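Sunday, November 6, 2022

Notebook, hand-held gripper work. Written at the kitchen end of the lab with a very large pot of tea, so forgive the length.

I came in to go through the Skarutine recordings in peace, and I am glad I did, as I think I finally see why the jaw width estimates have been wandering. Lotte had the right hunch back in February (she will be unbearable about it, and fair enough!) when she said we were trusting the first few moments of every recording far too much. We take the opening as our zero for "fully open" and measure everything else against it, and if the person's hand hasn't quite relaxed by then, the whole demonstration carries the same error right through to the end.

So this morning I picked out the stretches where the jaws are apart with nothing between them and the background is plain tabletop, and fitted the open width from those instead. Kristof's script finds the inner edges of the two fingers. It copes well on the pale wood, though I did worry about the glare. 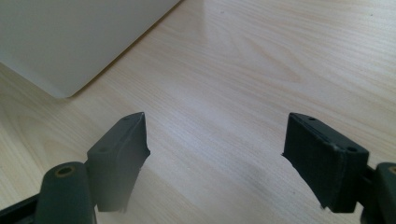 Jaws wide, nothing held, bare table in the gap. Note the rough inner edges and the bright patch on the wood.

Those nubbly inner edges are what the edge finder trips over. It wants a nice straight line and gets a row of little bumps, so it hops from one to the next and the width twitches even when the hand is still. I tried fitting one line through the lot and letting the bumps average out, and it settled down beautifully. I also had a go at using the brass rings on the posts as a second reference. I like the idea very much, but the right-hand one is partly out of view and the circle fit is poor there, so I have left it for Bernadette, who is far more patient with circles than I am.

Numbers, before I forget them. 1,175 recordings in the set, and 38 of them have no usable open stretch at all, so they keep the old zero for now and are flagged in the Povton folder. I ran the new fit 2 times over the rest and got the same answers.

Still to do: ask Wilma whether she wants the flagged ones recorded again or simply dropped. Try the line fit on the dark bench, where I expect trouble, the fingers being so dark themselves. Ineke has the key to the Estov cupboard, and I need the spare finger pads out of it before Kristof starts on his comparison.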